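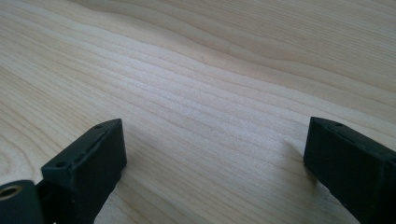

Pundemwood Shared Workshop
Build Group Minutes, March
Started at 7:15 pm, kettle already on

I'm writing these up from my own scribbles again, so if I got something wrong, shout before next month and I'll fix it.

1. Last month's minutes
Fine, apart from me spelling Kingi two different ways. Kingi is the name of the hand-held gripper, one g, ends in an i. Sorry!

2. Where we are with Kingi
Lots of talk on this one (we ran way over, my fault as much as anyone's). The fingers have that squared-off tip, and half the room likes it and half the room wants something thinner for picking up washers and little screws. I'm in the thinner camp, but I got outvoted for now. We stick with the square tips until the sorting job works from start to finish, and then we look at it again.

We also went back and forth on the holes along the top of the fingers. The plan is to use them to bolt on soft pads, and I said I'd try a rubber one and a felt one and bring both in. If you have scraps of either at home, please bring them!

The brass insert at the joint came up too. Somebody asked if we could get away with plain plastic there and save a bit. General feeling was no, leave the brass alone, it's a cheap part and none of us wants to take that joint apart twice.

3. Money
We have $268 in the build jar. The Juvmont motor we've been drooling over is still too much once you add shipping, so we'll wait and see if they do a spring sale. Black filament is the thing we do need now. Agreed to buy two spools from Juvari, same kind as before so the parts match. 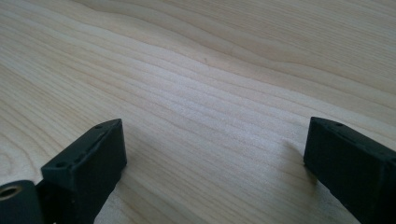 I asked if we could get the matte black again and everybody said yes, so that was the quickest vote of the night.

4. Practice grabs
We set ourselves a target of 1000 practice grabs before we let Kingi anywhere near the parts bins. The tally sheet on the wall says 852. I was really pleased with that! If you do a batch, please write it on the sheet the same night and put down which object you used. "Stuff" does not count as an object (you know who you are).

For the next lot we want to go with small flat things: bottle caps, coins, the thin wooden spacers. One at a time to start with, fingers wide open before each grab, and come down slowly. A couple of newer folks asked how close to get to the table, and the answer is close, but don't lean on it.

5. The table
Please keep drinks and glue off the pale wood table. There's scrap board under the bench if you need to cut or glue something, so use that. We talked about putting a mat down for Kingi sessions, and then talked ourselves out of it, as the bare wood has been nice to work on. Might come back to this.

6. Anything else
The back door sticks, so push hard. Somebody left a set of hex keys by the sink and they're in the drawer now. We're out of the short screws again and I've put them on the list with the filament.

To do before next time
Me: rubber pad, felt pad, order from Juvari
Everyone: 15 grabs each at least, written on the sheet
Whoever has the good calipers: bring them back please

Wrapped up at 9:10 pm. Next meeting same place, same time, and it's my turn to bring the cookies.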